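Robot PC bench: tips from the Werstead shared workshop

Quick notes, typed between jobs. Ketsara Thaweesak did most of the wiring, I did the swearing. Build is a home-size arm with a two finger gripper, working on open desktop cases. Goal is RAM and CPU swaps without a human hand in the way.

Before you power anything up

- Unplug the PC. Then hold the power button down. Do it every time.
- Case flat on its side, panel off, cables tucked back. Zip ties are cheap, snagged wires are not.
- Clamp the arm base to the bench. Ours walked, first night, whole thing had to be re-zeroed.
- E-stop on the left if you're left handed. Sounds dumb. Move it anyway.

Getting the gripper in close

- Go in slow. We cap speed at 40 mm a second inside a case, 200 outside.
- Come straight down over the socket. Sideways moves hit the memory slots.
- Practice on a mock-up board before you try a real one. Bohdana Demchenko wrecked two sockets befor we made that a rule.
- Check hex screws on the fingers every session, dab of threadlocker if one backs out.
- Wrist lamp on low. Bare metal glares and the vision loses the edges.

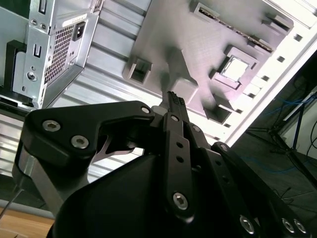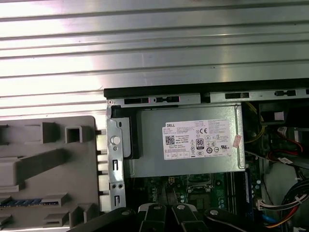
Green board in the next two, fingers down near the CPU socket.

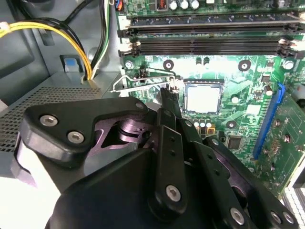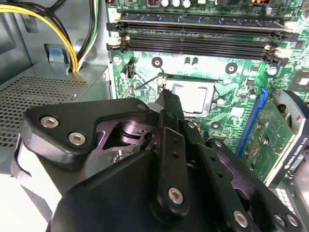

Socket lever and memory

- Lever first. Unhook it sideways a hair, then up. Let the arm do it at quarter force.
- Never squeeze a CPU by its corners. Light grip, flat sides only.
- Memory latches open at both ends before you pull. If a stick won't budge, stop and look, don't add force.
- Save a good position the minute you find one. We name ours by slot, Nowicki style (he labels everyting).

Cleaning up after

- Wipe finger pads with isopropyl, lint free cloth. Greasy pads slip.
- Loose screws go in a magnetic dish, well away from the board.
- Back up the position file. Ours is plurnport_1335, on the shelf laptop and on a stick in the drawer.
- Re-grease the wrist joint at 2000 cycles. Next one due in December, whoever is in please do it.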